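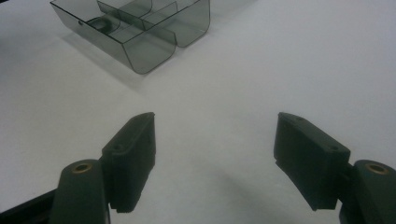

2 min read

By Blandine Vidal | February

We use cookies to improve your experience. Accept | Manage settings

I think most small shops pick their grippers by the wrong number. They look at grip force. Bornham sent us two hand-held units to compare, the Bestia and the Leblanc, and the stronger one on paper was the one my team stopped reaching for by lunch.

Our test part was a thin see-through gray tray with dividers. Gray plastic on a white table is a fair test for a camera, because the walls overlap and the edges get confusing. It is also a fair test for fingers. Squeeze too hard and the walls bow. Come in at a bad angle and one finger lands on a divider.

We logged 509 picks over five days. Force was a problem in nine of them. The rest of the misses came down to the shape of the finger pads and how well the operator could see past them. Wide, blocky pads hold a tray nicely, but they hide a lot of the table when the camera sits close behind.

I would put pad shape first, then the view between the fingers, then play in the pivots. A loose pivot makes every recording a little different, and the arm that learns from it will be a little off too. The Gimum controller we used smoothed some of that out. I would still prefer a tight joint.

Vendors should print these things on the data sheet. Until they do, ask for a loan unit and bring your own worst part.

5 comments | Share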